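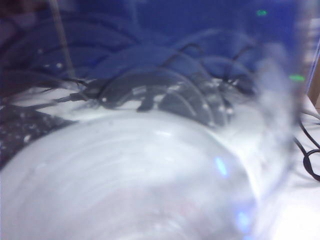
*Handgelenkkamera, Becher dicht vor dem Objektiv*

## Handgelenkkamera stellt bei durchsichtigen Bechern nicht mehr scharf, Greifer setzt zu tief an

**Frage von Thiện Diệp** · Kategorie: Greifer und Kameras · Stichwörter: Handgelenkkamera, Autofokus, transparente Teile, Kabel

Wir haben eine kleine Sortierzelle mit einem Arm auf einem weißen Tisch und einer Kamera am Handgelenk. Der Arm nimmt durchsichtige Kunststoffbecher auf und stellt sie in eine Ablage. Gesteuert wird das Ganze mit Undness, die Ablagepositionen kommen aus einer festen Tabelle.

Bis zum Umbau im Dezember lief die Zelle ohne große Auffälligkeiten. Beim Umbau wurde der Kamerahalter getauscht, der alte hatte einen Riss am Langloch. Seitdem habe ich folgendes Verhalten:

- Aus der Beobachtungsposition wird der Becher gefunden, Mittelpunkt passt.
- Beim Anfahren sucht die Kamera den Fokus und bleibt irgendwo hängen. Auf den letzten Bildern vor dem Schließen ist fast alles weich. Am ehesten scharf ist noch das schwarze Kabel rechts auf dem Tisch.
- Die Feinkorrektur in z rechnet dann einen falschen Wert, der Greifer setzt zu tief an und drückt den Becher auf die Tischplatte.
- Mit undurchsichtigen Bechern tritt der Fehler nicht auf.

Was ich schon versucht habe: Objektiv gereinigt, Belichtung fest eingestellt, Hand-Auge-Kalibrierung zweimal neu gemacht. Der Restfehler der Kalibrierung ist unauffällig. Die Kamera habe ich außerdem gegen die Reservekamera getauscht, gleiches Bild.

Das Bild oben stammt aus der Kamera, wenn der Becher gehalten wird. Der blaue Hintergrund schlägt sich als Reflex auf dem Kunststoff nieder, und die Kabel hinter dem Becher werden durch die Wand mehrfach verbogen. Kann der Autofokus damit überhaupt etwas anfangen? Oder liegt es am neuen Halter?

---

### Antwort 1 (vom Fragesteller akzeptiert)

**Dace Pētersons**

Autofokus abschalten. An einer Handgelenkkamera, die misst, hat er nichts verloren. Mit der Fokuslage ändert sich bei den meisten kleinen Objektiven auch die Abbildung, und deine Kalibrierung gilt streng genommen nur für die Lage, in der sie aufgenommen wurde. Deswegen sieht der Restfehler gut aus und der z-Wert stimmt trotzdem nicht.

Der klare Kunststoff gibt dem Autofokus wenig zu tun. Auf deinem Bild hat der Becher nur weiche Schlieren und helle Bögen, der stärkste Kontrast kommt von den schwarzen Kabeln auf dem weißen Tisch. Da wandert der Fokus hin. Ein undurchsichtiger Becher verdeckt das, was hinter ihm liegt, das passt zu deiner Beobachtung.

So würde ich vorgehen:

1. Zelle in den Einrichtbetrieb, Arm in die Messposition fahren. Damit meine ich die letzte Position, an der noch korrigiert wird, und nicht die Greifposition.
2. Ein bedrucktes Blatt auf die Höhe des Becherrands legen.
3. Fokus von Hand einstellen, bis die Schrift scharf ist. Wert notieren.
4. Autofokus in der Kamerakonfiguration ausschalten und den Wert fest eintragen. Kamera einmal stromlos machen und prüfen, ob der Wert erhalten bleibt. Manche Treiber schalten beim Start den Autofokus wieder ein.
5. Erst jetzt die Hand-Auge-Kalibrierung neu aufnehmen.
6. Feinkorrektur in z unterhalb der Messposition sperren. Die letzten 50 mm blind fahren.

Punkt 6 ist bei dir der wichtigste. Wenn der Becher so dicht vor dem Objektiv hängt wie auf dem Bild, bekommst du daraus keine brauchbare Höhe mehr. Für die Frage, ob überhaupt etwas im Greifer ist, reicht das Bild vielleicht, aber dafür würde ich die Fingerstellung abfragen.

Zusätzlich eine Untergrenze für z setzen, 2 mm über der Tischplatte. Dann drückt der Arm auch bei einem falschen Messwert nichts mehr in den Tisch.

Zum Halter: Leg den alten und den neuen nebeneinander und miss den Abstand vom Flansch zur Kameraauflage. Wenn der neue kürzer ist, sitzt die Kamera anders zum Werkstück und du fällst eventuell aus dem Nahbereich des Objektivs. Das korrigiert dir keine Kalibrierung.

> **Kommentar, Thiện Diệp:** Der neue Halter ist tatsächlich 3 mm kürzer. Fokus ist jetzt fest, z-Korrektur ab Messposition gesperrt. Nach dem Neustart war der Autofokus wieder an, den Befehl habe ich ins Startskript gelegt. Nachkalibriert ist auch. Erste Schicht lief ohne aufgedrückte Becher durch. Den Halter lasse ich trotzdem in der alten Länge nachfertigen.

> **Kommentar, Dace Pētersons:** Dann nach dem Halterwechsel bitte wieder ab Schritt 1, auch den Fokuswert.

---

### Antwort 2

**Haruto Shibata**

Zum Fokus ist alles gesagt, noch etwas zum Tisch. Ich würde die Kabel da wegnehmen. Hinter dem Becher liegt ein ganzer Knäuel, dazu die Schlaufe rechts und noch ein hellgraues Kabel darüber. Bei klaren Teilen sieht die Kamera das alles mit, und eine Kantensuche findet in den verbogenen Linien gern Kreisbögen, die keine sind.

Wir haben bei uns in Taltport die Leitungen in einen Kanal unter der Tischkante verlegt und den Arbeitsbereich mit einer matten grauen Platte belegt. Auf Weiß hebt sich klarer Kunststoff schlecht ab. Beim Verlegen darauf achten, dass die Leitung zum Greifer genug Länge für die Drehung der letzten Achse behält, sonst zieht sie am Stecker.

Die grünen Punkte im Hintergrund sehen nach Kontroll-LEDs aus. Falls du irgendwo mit Helligkeitsschwellen arbeitest, kleb sie ab oder beschränke den Suchbereich auf den Tisch.

Unsere Halterschrauben ziehen wir alle 2.000 Zyklen nach. Markierungsstrich mit Lack drüber, dann sieht man sofort, ob sich was gedreht hat.

---

### Antwort 3

**Mayu Minami**

Hatten wir auch mal, bei uns war es das USB-Kabel. Einfach tauschen.

> **Kommentar, Haruto Ebihara:** Ein defektes Kabel macht Aussetzer oder Bildfehler, aber keinen falschen Fokus. Und die undurchsichtigen Becher laufen ja mit demselben Kabel.

> **Kommentar, Mayu Minami:** Stimmt, das mit den anderen Bechern hatte ich überlesen. Bei uns blieb das Bild stehen.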